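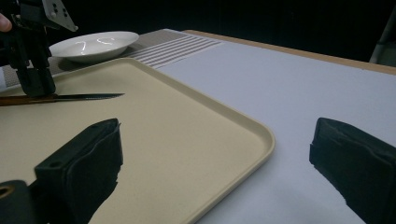

## Unit 4: Edge geometry and cutting force

Reading: Gerlach, course reader, section 9.

**Terms**

- *Spine*: the unsharpened back of the blade.
- *Bevel*: the ground surface leading to the edge.
- *Included angle*: the sum of the bevel angles on both sides.

Pressure under the edge is force divided by contact area:

p = F / (w × L)

where w is edge width and L is contact length. At fixed F, doubling w halves p. A dull edge therefore needs more force to start a cut.

Slicing adds motion along the edge. Friction is treated separately in Unit 5.

**Problem 4.1.** A force of 300 N acts on a contact area of 4 mm². Find p in MPa. Repeat for 9 mm².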